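Visite de l'atelier partagé Mamari, un mercredi de novembre

L'atelier ouvre ses portes à 18 heures. La visite suit le parcours habituel : découpe, électronique, impression 3D, puis le fond de la salle, réservé au montage en cours. Le projet s'appelle Nikzad. Ses membres l'ont monté à 7, sur leurs soirées, avec un budget de 800 euros hors bras, ce dernier étant prêté par l'association voisine Jaststead.

La tâche visée est modeste : saisir une petite pièce, la présenter à l'orientation voulue, la déposer dans un bac. Le réglage de la hauteur d'approche a pris deux soirées. La vitesse a été bridée dans le logiciel — choix raisonnable dans un local ouvert au public. 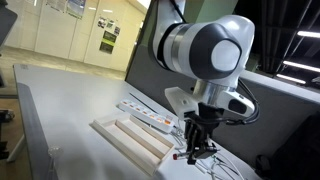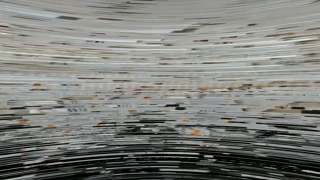 Le point faible d'un montage de ce genre reste l'interface entre la bride et la pince. La première version du support, imprimée à 700 microns de couche pour gagner du temps, s'est fissurée au serrage. La version actuelle, blanche et anguleuse, porte la pince noire à deux doigts et laisse un petit trou visible sur une face. Le bac à deux compartiments longs est posé dans le même alignement que la multiprise aux interrupteurs orange, et les câbles blancs courent encore librement sur la table. Une goulotte fixée sous le plateau serait préférable.

La documentation du projet est plus soignée que le câblage : repères d'axes, couples de serrage, journal des essais. Les plans du support seront déposés sur Brokenitz une fois les cotes figées. La prochaine étape concerne le changement rapide de doigts, encore à l'état de croquis. Accès libre le mercredi soir, entrée par la cour.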